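Podcombe Wash & Fold - Frequently Asked Questions

How do I drop off?
Bring it to the Holzer Street counter, any bag is fine. Tag goes on, you get a stub. Keep the stub please.

Do you seperate colors?
Yes. Reds and pinks go in their own load. New reds, tell us.

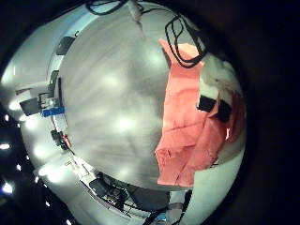
Pink on gray.

How much?
Priced by the pound, 10 pound minimum. Comforters are a flat rate, ask at the counter. Prices went up in March, old coupons still good till they run out.

Can I pay by check?
Local checks only. No bills over a fifty. 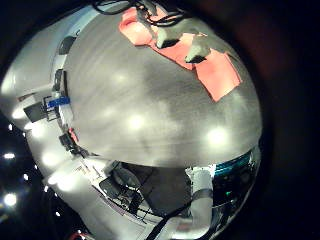 Also no store credit, sorry, we tried it. Ikeck Apartments tenants can still run a monthly tab through the building office.

Lost my stub. Now what?
Photo ID and tell us whats in the bag. Takes longer - we have roughly 200 tags on the shelf.

Do you do dry cleaning?
Sent out to Dekis, back in four days. Suede and leather, no. 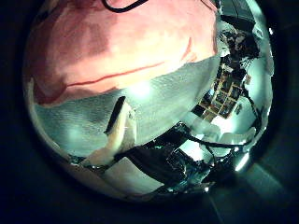 Fabric softener?
Only if you ask. Never on towels, they stop soaking up water. Unscented soap on request, no charge.

How long do you hold finished orders?
41 days. After that they go to the church sale. We call twice first so leave a number that works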